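Vurdale Parish Records: Household Entries, Data Card

Summary
The Vurdale set contains 3773 household entries transcribed from two parish registers. It is maintained by the Madia Institute for Local History and is intended for research on family names, occupations and movement between farms.

Contents
Each entry gives the head of household, the farm or street, the stated occupation and the page of the register. Spelling follows the original. A second name field holds the standardized form – Borbély and Borbely, for instance, share one value there. Blank fields mean that the clerk left the space empty.
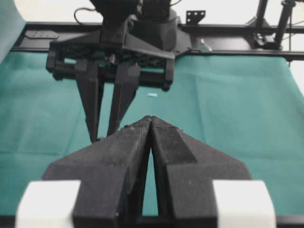

Which name field should be used to link families across the two registers?
Use the standardized field. The original spelling varies between clerks and will miss many matches.

Method
Transcription was carried out from the bound volumes. A sample of 200 entries was then read a second time by Jytte Fogh, and differences were settled against the page. Words that could not be read are marked with a question mark in square brackets.

Known limits
Servants and lodgers are listed unevenly. The Bromik farms appear in the second register only, and their earlier residents should not be assumed absent from the parish. Occupations were recorded as stated and have not been grouped.
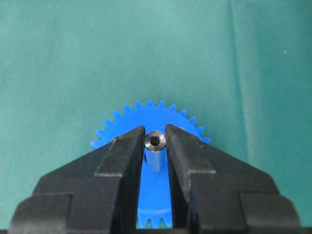 Blue gear on teal-green cloth.

Use and citation
The set may be reused for teaching and research with credit to the Madia Institute. Corrections are reviewed each August – please give the register and page number with every request.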